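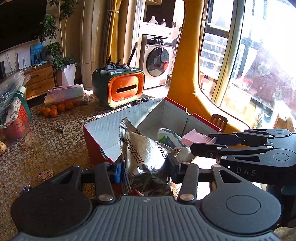

Der Februar ist bei uns in Brarkivholm der Monat, in dem die Leute endlich ihre Schränke aufmachen, und genau deshalb startet unser Tauschladen Givolside am Freitag in die neue Saison! Ich bin Phyllis Ellwood, ich leite den Laden, und ich freue mich wirklich sehr, dass es wieder losgeht. Neu sind diesmal die Wunderkartons: Ihr packt zu Hause ein, was ihr nicht mehr braucht, und tauscht den ganzen Karton gegen einen anderen. Das darf ruhig ein wildes Durcheinander sein, so wie der offene Karton mit den roten Außenseiten, in dem ein zerknitterter silberner Folienbeutel und etwas geriffeltes Rosafarbenes zusammengekommen sind. Verpackte Lebensmittel nehmen wir, solange sie ungeöffnet und haltbar sind, Kosmetik bitte auch nur ungeöffnet.

Im letzten Jahr haben 58 Haushalte mitgemacht, und ich hätte nie gedacht, dass wir mit unseren 40 Regalmetern so schnell an die Grenze kommen (mein Büro war zeitweise nur noch seitlich zu betreten). Jetzt haben wir den Nebenraum dazubekommen, und dort passen noch einmal 100 Kartons hinein. Das Café Lâm von gegenüber bringt am Eröffnungstag Suppe und Tee mit, und die Fahrradwerkstatt Ridgate stellt uns zwei Lastenräder hin – wer schwer zu schleppen hat, kann sich eins ausleihen, Pfand ist ein Ausweis.

Los geht es um 11 Uhr, der Eintritt kostet nichts. Große Möbel können wir leider weiterhin nicht annehmen, dafür hängt im Flur ein Brett für Zettel. Wer einen Karton reservieren will, ruft vorher an oder kommt einfach vorbei. Fotografieren und Mitschreiben ist ausdrücklich erlaubt, für Fragen der Presse bin ich am Eröffnungstag den ganzen Nachmittag im Laden.

Pressekontakt: Phyllis Ellwood, Tauschladen Givolside, Brarkivholm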